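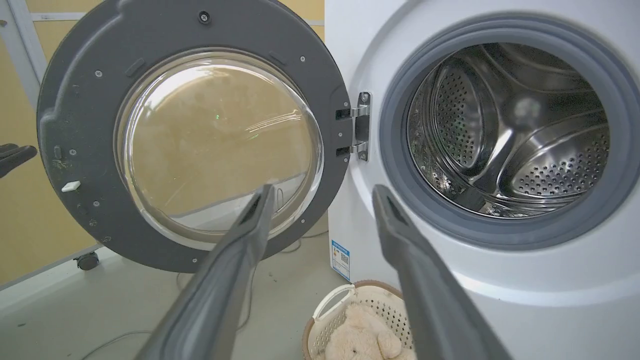
Nerea Nieto was appointed Managing Director of Plarnik in the year the company lost its largest pipeline contract, and she held the position for 15 years. The official history records that she accepted the appointment in the boardroom at Ondunine. In fact she accepted it by telephone, in the laundry room of the staff quarters, standing beside a white washing machine with its round door swung wide open and a yellowish wall behind the glass. She asked for one hour to consider. She was granted it, and used the hour to finish her washing.

The company she inherited employed 3,957 people, most of them engaged in the design and upkeep of pumping stations along the Drusemano line. Her first instruction to the Board was that no station would be closed before a Director had slept there for six nights. The Chairman, Damilola Onuoha, recorded his objection in the minutes. He was then assigned to Babalola, the most remote of the stations, and left in July with two suitcases and a folding desk.

His reports from that visit are preserved in the company archive. The first concerns fuel consumption and is four pages long. The second notes that the night operator talked to the pumps by name, and that the pumps appeared to have been named after former Chairmen. The third is a single paragraph.

"I have reviewed the figures again," Mr. Onuoha wrote, "and they remain correct. The station loses money. I was woken last night by the silence when Number Two stopped, and I found that I had put on my boots before I was fully awake. The operator was already at the valve. He handed me the lamp and told me where to stand. I recommend that the question be deferred."

The question was deferred at that meeting and at each annual meeting that followed. Ms. Nieto never spoke in favor of Babalola, and she never spoke against it. When the item was reached she would look toward the Chairman, who would look at his papers, and the Secretary would write the usual line.

On her retirement the Board presented her with a brass valve wheel – Number Two had been refitted that spring – and a framed copy of the third report. She left the frame in her office for her successor. The valve wheel she carried down to the car herself, wrapped in a towel, while Mr. Onuoha held the door.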